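Reviews > Home & Workshop > Cleaning

Wragg Jura bench wiper: four months on

I bought the Jura in November to see if a machine could take over one dull job, wiping down the worktops and desks in our office and the small workshop behind it. It is made by Wragg, and mine came through a dealer in Drurkham. It is a single arm on a wheeled base with a clip at the end that holds a cloth. You park it, lock the wheels, show it the corners of the surface and press start.

Setting up took an evening. The instructions are clear enough apart from the section on the wheel locks, which has the drawings in the wrong order. The arm needs a clear swing on both sides, so it won't go in our galley kitchen at all. It is quieter than a vacuum cleaner and you can hold a phone call next to it.

On a bare bench it does well. It goes up and down in straight lines, overlaps each pass a little and gets into the corners better than I expected. Sawdust and dried tea marks come off. Glue doesn't, but I have to scrape that off myself anyway. The battery is rated for 200 wipes and I have no reason to doubt that.

The trouble starts when there is anything on the surface. The Jura knows a mug and a monitor stand and will go round both. A cable it treats as a stain and rubs at until you stop it. It pushed a saucer of screws off the bench in the first week. Paper sticks to the cloth. You can mark things as off limits on the screen, but by the time you have done that for a normal desk you could have wiped it twice over.

It also can't lift anything up to clean under it, or hold a thing still while it wipes. People do this without thinking — one hand steadies, the other rubs. With only one arm the Jura sends a mouse mat sliding across the desk. The Murudov, the two-armed machine I tried at a trade show, managed a placemat but took so long that the demonstrator started talking about the weather. 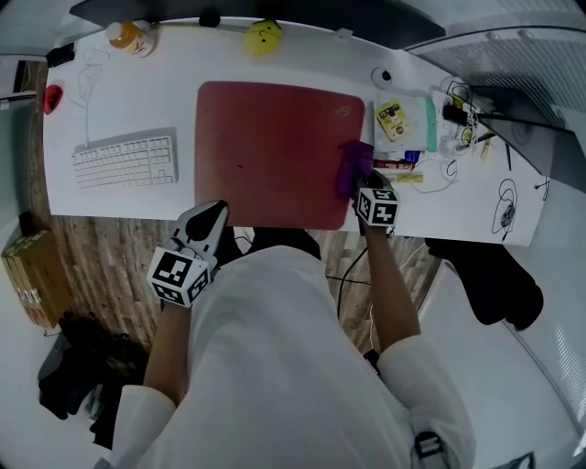

A soft mat is harder than a hard top in any case. The cloth drags, the edge curls up, and if you press too hard the whole thing moves. Then there is the usual stuff round it: keyboard, leads, packets, a pen. Most of the desks I know look like that, and a machine that wants them cleared first leaves you with the longer half of the job.

Cloths are my other complaint. The clip only takes Wragg's own, which come in packs of 4, and it can't rinse one out or tell when it is dirty. Mine spread a thin film of oil over a clean bench before I noticed. I now change the cloth before every run.

Wragg says the motor is good for 2000 hours. I will be surprised if mine sees a tenth of that. I use it on the long workshop bench at six in the evening, after I have cleared it, and it saves me a few minutes while I sweep the floor. The desks I still do by hand.

If you have long empty surfaces, such as a canteen or a cutting room, it is worth asking for a trial. For a house or an ordinary office I would wait. Two arms and some idea of what a cable is would change my mind.

Good: quiet, thorough on bare tops, easy to park
Bad: cables, paper, mats, the price of cloths

Tagged: cleaning, robots, workshop

Contact us | Copyright Home & Workshop Reviews | Back to top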